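*Handout 8, for Tuesday's session. Please read it before you come, and bring your laptop with the Jornenel simulator already installed, as the download is slow on the classroom network.*

Last week we finished with a question that several of you carried on discussing out in the hallway, which made me very happy: if a policy has only ever practiced in simulation, how do we know what it learned to look at? We'll spend this whole session on one way of finding out. It's called paired-view probing, and it comes out of the Plarkbridge tabletop study, which I like very much in spite of a few rough edges (we'll get to those, I promise).

## The setup

The task is an old friend by now. A single arm stands over a white table, there are small bars and cubes on it in different colors, and the policy has to pick up whichever piece it's told to. It gets one camera image at each step plus the joint angles of the arm, and it puts out a small motion of the gripper. Nothing fancy! The training set in the study was 488 scripted pick-ups, all made in simulation, and the policy was a plain behavior cloning network of the kind you built in the second homework.

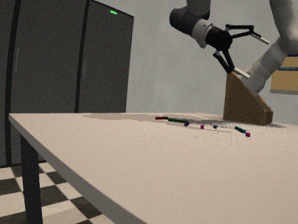

*Fig. 1. Simulated workspace with the gripper open; bars and cubes on the tabletop.*

Notice how much of the rendering has nothing to do with the job. A checkered floor, a gray cabinet with a little green light on it, a wall: none of these ever needs to be picked up, and you and I would ignore them without a second thought. A network doesn't come with that courtesy built in. If the green light happens to sit in the same corner of the image through the entire training set, the network is perfectly free to use it as a landmark, and it will look wonderfully skilled until somebody moves the cabinet.

## The method

The idea of paired-view probing is to take a state of the simulator, freeze it, and render it twice. The first rendering is left alone. In the second, we change exactly one thing that should not matter (the floor pattern, say, or the color of the wall) and keep every joint angle and every object pose the same. Both images go through the policy, and we compare the two motions that come out.

Write a(x) for the motion predicted from the untouched image and a(x') for the motion predicted from the changed one. The sensitivity score for that change is the average length of the difference:

> S = mean of ‖a(x) − a(x')‖ over all frozen states

A score near zero means the policy hardly cares about the thing you changed. A large score means it was leaning on it. The study used 328 frozen states, drawn from rollouts that had been kept out of training, and I'd like you to use the same number so that we can lay our plots side by side.

Do be careful about where in the rollout your states come from. Early on, while the fingers are still well up above the table, many different motions are equally reasonable, and the score tends to be noisy. Close to contact there is far less room for disagreement. Keep the two groups separate in your notes, please, and only pool them at the very end if you feel you must. 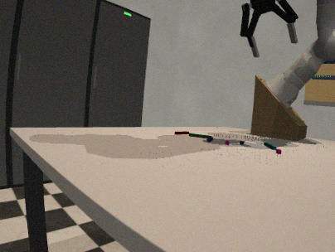
Azevedo wrote in the margin of last year's handout that a low score shouldn't comfort anyone too quickly, as a policy that ignores its camera altogether and simply replays an average motion will score zero on every change you make. I've thought about that remark a good deal, and I think it's right. It is the reason we now run a second probe alongside the first.

The second probe is the mirror image. Here we change something that *should* matter, which in our case means sliding the target piece a short way across the table, and we hope for a large score. So a healthy policy gives a low number on the first probe and a high number on the second, and you need both before you say anything about what it has learned. If I could have you remember one sentence from this handout, it would be that one.

## What the study found

The first policy did badly on the floor and rather well on the wall, to everyone's surprise including mine. After the authors retrained it with floor textures and background colors shuffled in every episode, the floor score came down a long way and the target score stayed high. Shadows were the stubborn part. A soft shadow across the tabletop moves with the arm, so you can't shuffle it freely without also telling a lie about where the arm is. The Zatcombe follow-up tried several random light positions for each state, which helped some, though the write-up leaves out how the lights were chosen.

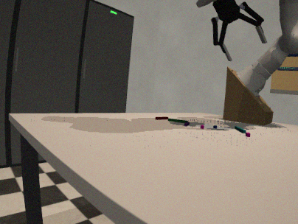
*Fig. 3. Open gripper over the table, with a soft gray shadow along the back of the tabletop.*

## For you to try

1. Load the supplied checkpoint and freeze 50 states to begin with. Get the whole pipeline working on those before you go up to the full 328.
2. Compute the first probe for the floor, the wall, and the cabinet, one at a time.
3. Compute the second probe by sliding the target piece. Check that it doesn't end up inside a neighbor, or the simulator will shove them both apart and you'll be measuring that.
4. Change the light direction and look at what happens. Should this count as a change that matters or one that doesn't? Write me a paragraph, and take a side.

Plots go in the shared folder by noon on Tuesday. If your scores come out exactly zero for everything, check that you're reloading the changed image (I lost most of an afternoon to that one myself), and write to me if you're still stuck after that.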